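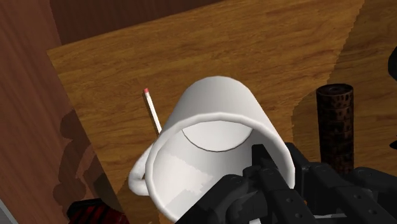

Fig. 1. Gripper at the mug, one finger inside the rim (simulation).

Notes from the Hokbridge open day, 9 March 2018. Demo run by Lertchai Mahawong. Same task on screen all afternoon, mug on wooden table. Look at wall between the two finger parts, we come back to this in lab. 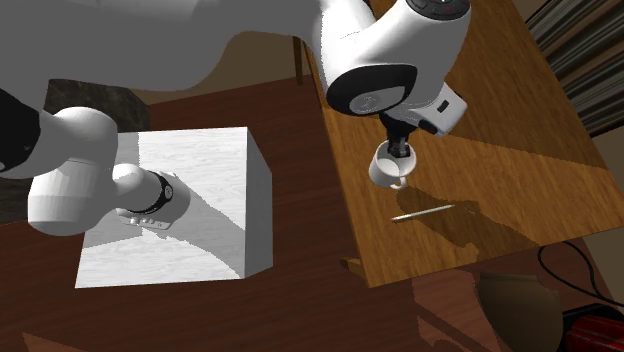 Handout 8, p. 12

Side view, arm and base. Sketch the joints you can see, label them. Wrist angle matters, see Baxters slides. Questions to Abrehet Moges befor the lab.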